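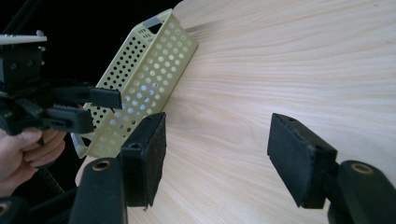
읽는 시간 2분

2018년 11월 8일

자력계 보정 다시 함. 보드는 Presetti 시제품, 로그 이름은 nimolari_mag. 지난번 하드아이언 오프셋만 뺐을 때 요(yaw)가 한 바퀴에 두 번 출렁였음. 소프트아이언 성분이 남은 것으로 보고 타원체 피팅으로 바꿈.

샘플 744개 수집, 손으로 8자를 그리며 돌림. 노름이 튀는 점 18개는 버림. 처음에는 최소제곱이 발산해서 한참 헤맸는데, 원인은 단위였음. 드라이버가 mG로 내보내는 값을 uT로 읽고 있었다. 스케일 고치고 초기값을 평균으로 주니 바로 수렴.

3x3 보정 행렬의 비대각 항은 작지만 0은 아님. x-y 항이 제일 크다. 전원선이 센서 밑을 지나가는 배치라 Akash 의견으로는 전류에 따라 오프셋도 변할 것이라고 함. 모터를 켠 상태로는 아직 안 재 봄.

필터 쪽은 건드리지 않음. 갱신 주기 250 Hz 그대로, 자력계만 느린 주기로 넣고 새 샘플이 없는 스텝은 가속도 보정만 수행. 자력계 측정 잡음 R은 정지 로그 분산으로 다시 잡았다. 정지 상태 요 드리프트는 줄었으나 피치를 크게 기울이면 여전히 밀림. 기울기 보상 식의 부호가 의심됨. 센서 z축이 아래를 향하는데 코드는 위 기준으로 쓰여 있는 듯.

할 일
- z축 부호 확인, 축 정렬 행렬을 따로 분리
- 모터 전류별 오프셋 로그
- Bhupendra가 Ollano 보드에서 쓰던 피팅 스크립트와 결과 비교
- 보정값을 플래시에 저장할 때 체크섬 추가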